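讲稿备注(自己看的,别投屏)
题目:一张桌子、两只机械臂,去 Purgate 开放日看了什么
场合:周二下午组会后的分享,Mullbridge 这边的人基本都在,Besterura 项目那边可能来几个旁听

开场

先打招呼。感谢 Sandamali Weerakoon 让出她的时段,她下次讲标定。
先问一句:谁五月去过 Purgate?举手看看。去过的人多的话,路上那段跳过,直接进演示。
交待身份:我是去参观的,没参与他们的开发,有些细节是现场听来的,听错了算我的。

路上和进门(讲快点)

Purgate 在旧仓库区最里面,导航会把人带到后面卸货口,得绕回来。门口签到,领胸牌,包放柜子里。
当天登记的访客38人,分组进。我那组排在后面,在走廊等了一阵,墙上贴着他们历年的海报,字太小,没看完。
带队的是 Ludger Sperling。讲话慢,但每句都有内容。他一上来就说:今天看的是干活,没有表演环节,夹不起来的时候你们就看着它夹不起来。
(停一下,等大家笑。没人笑就往下走)

演示内容

任务说起来很简单。桌上有几只小瓶子,一些白色的小圆件,一个黄色浅托盘。两只臂面对面装在桌子两侧,各管各那半边,中间归谁看情况。要做的就是拾取、归拢、放进盘里,或者反过来,从盘里往外拿,重新摆开,再来一轮。
听着像幼儿园收玩具。现场有个家长模样的人真这么说了。Ludger 说对,就是收玩具,请您戴上厚手套、闭一只眼再收一遍。
这句记得讲,效果好。

为什么用小瓶子:圆的,能立能倒,倒了还会滚。盖子和瓶身粗细不一样,夹在哪里手感完全不同。颜色也杂,红的深的都有。
小圆件更烦,指尖一歪就跑。
托盘浅,边不高,所以放进去这一步看着最容易,其实最后一点高度很讲究。松早了弹,松晚了指尖蹭盘底。

桌子本身也提一句。拼木条的台面,一条深一条浅。我当时以为是随手找的桌子,问了,Ludger 说台面是故意保留木纹的,背景太干净的话换个地方就不灵。四周一圈黑色的轨和架子,臂就固定在两侧。地上还贴着黑胶带。
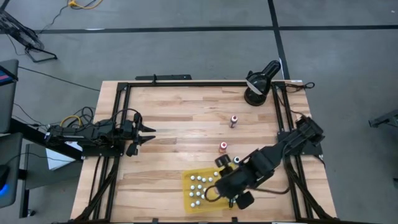

接着说节奏。每一轮演示八分钟,到点就停,不管盘里收没收完。我一开始觉得这样很亏,正看到关键处呢。后来明白了,固定时长方便比较,不然每次都挑顺的放给人看,访客看完都以为百发百中。
操作员坐在侧面,基本不说话。每轮开始前把东西重新摆过,摆法有一张清单,但允许歪一点。歪多少?没有规定,凭手。我追问了,她说真实桌面也没有规定。

这里插一句我的感想,别展开:我们自己做验收的时候摆得太正了。上次给 Marchetti 看的那套,零件全卡在定位槽里,当然稳。人家现场一换料框就露馅。
(Marchetti 的事点到为止,别讲细节,合同还没签)

看演示时我记的几条,按笔记顺序念,不整理了:

一、臂停下来的时间比我想的长。不是卡住,是在等。等什么,不同轮次不一样,有时候等另一只臂让开。
二、两只臂很少同时伸到中间。Ludger 讲,早期是同时伸的,线缆互相勾过,后来改了规矩。
三、线多。桌边一把一把的黑线,跟着臂弯来弯去。谁做过双臂都知道,线缆管理占掉的精力比算法还多。这条可以问问台下有没有同感。
四、指尖是尖的,细长,黑色。我原以为夹瓶子要用宽的软垫。
五、访客离桌子比我预期近,但都被拦在胶带外面。有小孩往前挤,工作人员第一时间按暂停,很熟练。
六、没有背景音乐,也没有大屏宣传片。真好。

第四条展开一下。为什么尖指:小圆件在盘里挤在一起,宽指插不进去。尖指插得进,但夹瓶身时接触面小,位置一偏就转。所以这是一个折中,他们承认是折中。Ludger 原话大意:每一种手指都有它讨厌的东西,我们选了讨厌瓶子的这种,因为瓶子可以多练。

练了多少?下面这段有数字,别念错。
示教录了大约820段,人带着臂做的。录完以后拆成单次抓取,一共3951次,含失败的。
失败的也留着,这个要强调。我们组去年把失败的全删了,硬盘是省了,现在想查瓶子为什么滚都没得查。
顺便提醒自己:会后去问一下备份服务器上是不是还有残留。

换下一页。 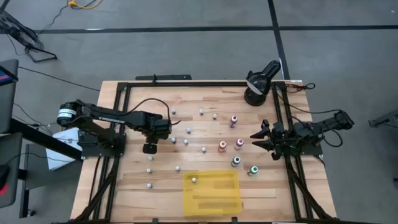

Mullbridge 自动化与测试部 装配小组 内部分享

讲到摆放。东西散开和东西归在盘里,对系统来说是两种完全不同的题。
散开的时候,每一个周围都有空,难的是先后次序:先捡近的还是先捡容易碰倒瓶子的?
归在一起的时候,次序不重要,难的是下指。旁边全是邻居,碰一个动一片。

我们看的那几轮,操作员会把白色小圆件撒在左边和中间,瓶子集中在偏右,托盘放在靠近人的这一侧。左边那只臂管撒开的,右边那只对着瓶子。分工是摆出来的,系统里没有写死。这个我觉得很聪明,也很偷懒,两个都是褒义。
(注意语气,别让人觉得在讽刺)

有人当场提了一个好问题:如果摆反呢?Ludger 说可以试,然后真试了。结果慢了很多,左臂在瓶子前面犹豫,够到一半退回来,再够。后半程右臂把一个小圆件推到盘边,推过去了,没夹。操作员让它继续,没有叫停。
我喜欢这段,没剪,没解释,就是让大家看着。
台下如果有人问“那算成功还是失败”:他们算失败,因为规定是夹着放进去,推的不算。

灯。右上角立着一盏黑色台灯,弯头的。我开始以为是谁忘在那儿的,问了才知道开关灯也在测试清单里。瓶盖反光,光一变,夹取点就飘。我们车间靠窗那一排下午也是这个毛病,大家都知道是哪台,不点名。

视角。除了架在旁边看全桌的,腕上还有小的。全桌的那个负责知道东西在哪,腕上的负责最后那一小段。Ludger 打了个比方:一个看地图,一个看脚下。(比方用烂了,但台下有不做视觉的,还是讲吧)
最后那一小段真正看的是什么:瓶子的轴线跟两指的中线对不对得上。歪一点可以,歪多了夹住会转。瓶盖那头比瓶身宽,夹的时候两个尖头贴在瓶子两侧,滴头就落在两指之间那道缝里,地方刚好。
滴瓶这种东西,没有一个尺寸是顺手的。我手里带了一只,传下去给大家捏一下。讲完记得收回来!上次那只到现在没回来。

还有木纹。近看的时候板子上的节疤、拼缝都很显眼,颜色跟某些标签差不多深。训练的时候要让它学会不理这些。怎么学会?就是多看。没有窍门,至少 Ludger 没告诉我们窍门。 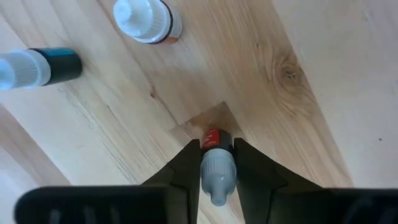
夹爪怎么知道已经夹稳了?
看两样东西:手指合拢后的开度,还有电机的电流。开度停在比空夹大的位置,电流又上来了,就当作夹住。Purgate 没有在指尖装力传感器,他们觉得对这么轻的瓶子来说不划算,坏了也难换。滑没滑,靠提起来之后再看一眼。

好,这个问题是我自己加的,每次讲都有人问,索性先答。
答完喝口水。

然后讲不顺的地方。一定要讲,不然变成替人家打广告。

一是恢复。瓶子倒了以后,臂会按站着的姿势再去夹一次,空夹,然后才反应过来。来回几次,八分钟就去掉一大截。Ludger 说倒瓶子的数据占得少,下一批专门录倒的。
二是盘边。托盘是浅色透光的塑料感觉(材质我没问,别说死),边缘在木头上不显眼。有一轮指尖直接压在边上,盘子滑了一下,操作员用手扶正。算人工介入,记一笔。
三是讲解和演示抢时间。他一讲细,演示就到点了,后面那组在走廊敲门。这个是组织问题,跟机器没关系,但我们自己搞开放日的时候得注意。

我们自己的开放日,借这个机会说几句安排上的想法:

分组小一点。我那组人一多,后排只看得见前排的后脑勺。
每轮定时,学他们。到点停,停了就讲刚才发生的事。
地上贴线。胶带便宜,比立牌管用,小孩也看得懂。
急停按钮旁边必须有人站着,不许兼做讲解。这条没商量。
失败不要藏。藏不住,而且藏起来大家都很累。
准备一点能上手的东西,比如同款瓶子、同款小圆件,让访客自己戴手套捡。Purgate 门口有这么一张小桌,排队比里面还长。
讲解词别写太满。Ludger 手里就一张卡片,正反面,背面还是空的。

Sandamali 提醒过我:别把双臂讲成“像人的两只手”。她说得对,一讲像人,后面所有的提问都是什么时候能叠衣服。叠衣服的问题我准备了一个标准回答:不知道,下一位。

跟 Besterura 项目的关系。有人来旁听的话讲,没人来就跳。
他们那边要分拣的也是小件,混放,来料没有朝向。Purgate 的做法里我觉得能直接拿来用的有两个:固定时长的轮次,和失败照录。臂和手指的选择不能照搬,他们的件有油,尖指恐怕不行,得在试。
预算的问题今天不谈。谁问都不谈。
时间表也不谈,除非组长自己开口。

倒数第二页,相机。
这个是我踩过的坑,跟参观关系不大,但 Ludger 讲到的时候我点头点得脖子疼。架旁边的那台别装太低,臂一抬,或者谁拿个箱子从前面过,整个画面就剩糊的一片,后面全白录。事后挑出来很费工。录的时候旁边放个小屏,专人瞄着,最省事。
腕上的那台要常擦。指纹、灰。我们那台上个月糊了两天,大家一直在调参数,最后拿布一擦就好了。(主语含糊处理,别说是谁)

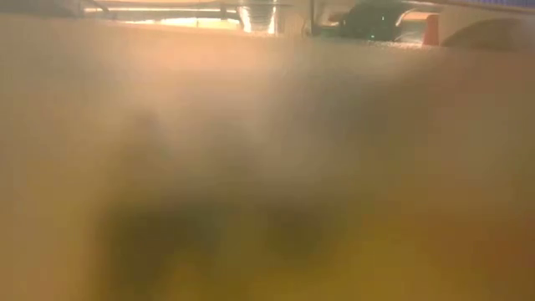 录到一半有遮挡的数据要不要删?
先标记,别急着删。Purgate 的办法是给每段打一个标签,写明哪一台相机受影响、从哪里开始。另外几个视角还清楚的话,那一段照样能用,训练时把坏的那一路屏蔽掉就行。所有视角都看不清,才整段移出去,移出去也只是换个文件夹。

标签谁来打?人打。他们试过自动判断清晰度,木头台面有时候被当成糊的,误报太多,先停了。
这活很枯燥,一个人连续打不要超过一个上午。Sandamali 有个表格模板,想要的找她,别找我,我那份是旧的。

最后给大家看的是参观结束以后的讨论记录,挑两条念:

有访客问,既然人伸手就能收完,为什么要练机器收。Ludger 没有马上答,先请那位访客站在桌边连着收了几轮,收到后来对方自己笑了,说胳膊酸。他才说,值的不是这一次。
另一位问能不能买一套回去。他说这是实验台,不卖,线都还露在外面呢。

时间还够的话,讲我最想回去再看的东西:交接。一只臂递给另一只臂。当天清单上有,轮到的时候到点了,没看成。Ludger 说下回来可以排在第一个。我已经报名了,还有名额,想去的散会后找我登记,写名字和要不要停车位。

提问环节
控制在十分钟以内。会议室后面有人订了。
没人问的话,我先抛一个给大家:我们那条线上,哪一个件是你最不想让机械臂夹的?
收回滴瓶。
关投影,拔转接头,转接头是借前台的,还回去。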